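Giving up the car, seven months in

I sold the car in February. It was a silver hatchback with a dent in the rear door and a tape player that had outlived all of my tapes, and it went to a dealer on the Trostgate road who gave me less than I wanted and more than I expected. I said at the time that I would write something once I had been through a few seasons without it. It is September now, so I have not done a full winter, but I have done the tail end of one and that will have to do.

The main reason was money. The insurance had gone up again, the MOT was due, and the garage had already told me that the clutch would need doing. The quote was a bit over £500. I was driving to the supermarket and back, and to Stornmont every other weekend to see my aunt, and not much else. Work is 25 minutes on foot, or a lot less on a bike if the lights are kind.

The bus is the thing people ask about. We have the number 7, which goes from the end of my road into the centre and then out to the hospital. The timetable says every 20 minutes in the daytime. In the mornings that is more or less true. After six in the evening it goes down to one an hour, and if that one does not turn up you are standing in the shelter by the chip shop for a long time. I have learned to take a book. I have also learned that the app shows the bus that ought to exist, and the little moving dot on the map is the only part worth looking at.

Shopping took some sorting out. I used to do one big shop and fill the boot. Now I do two or three small ones, mostly at Siddiqui on the parade, which is closer than I had ever noticed when I was driving past it. The vegetables are cheaper than the supermarket and the rice comes in sensible bags. Tinned tomatoes are dearer. Heavy things like cat litter and washing powder I get delivered once a month, and I do feel that this is cheating slightly, as somebody is still driving a van to my house.

I bought a pair of panniers from Dondon, second-hand, and they have been fine. One clip went in May and I replaced it with a bit of cord that I keep meaning to replace with a clip. They hold a surprising amount if you put the milk at the bottom and do not try to carry bread in the same side as potatoes. I went back to a rucksack for a while and my shoulders complained, so panniers it is.

Stornmont is the hard one. By car it was under an hour. By train and then bus it is closer to two, and the connection on the way back leaves four minutes to get over the footbridge. I have missed it three times. I now go less often and stay the night, and my aunt says she prefers it because I used to look at the clock all through lunch. The spare bed is terrible. I have been offered a new mattress for it on condition that I am the one who gets it up the stairs.

There are things I miss. I miss going to the tip. I have a broken chest of drawers in the hall that has been there since April. I miss being able to leave a coat and an umbrella on the back seat, and I miss the radio. I listened to the news in the car and nowhere else, and I have not found another place for it. I do not miss parking. Our road is bad for it, and on match days I used to plan my whole afternoon around not losing the space.

On money, I have kept a note of fares and deliveries in the back of my diary. I am spending less than half of what the car cost, even with two taxis in June that I would rather not talk about. Some of the difference has gone on a proper waterproof jacket. I put off buying one for weeks out of meanness and got soaked more than once.

I will see how I feel in January. If the evening buses are cut again, and there is talk of it, I may look at joining the car club that has started up behind the library. For now I am all right as I am. 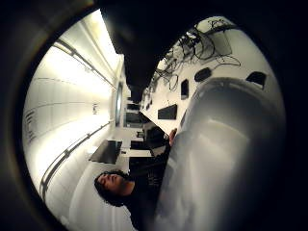 The evening cuts are worse out our way, the last bus from the hospital leaves before the late shift finishes. Do look into the car club though. We joined in the spring and have only used it for the tip and one trip to the coast, and it still works out cheaper than having our own. Book early if you want it at a weekend.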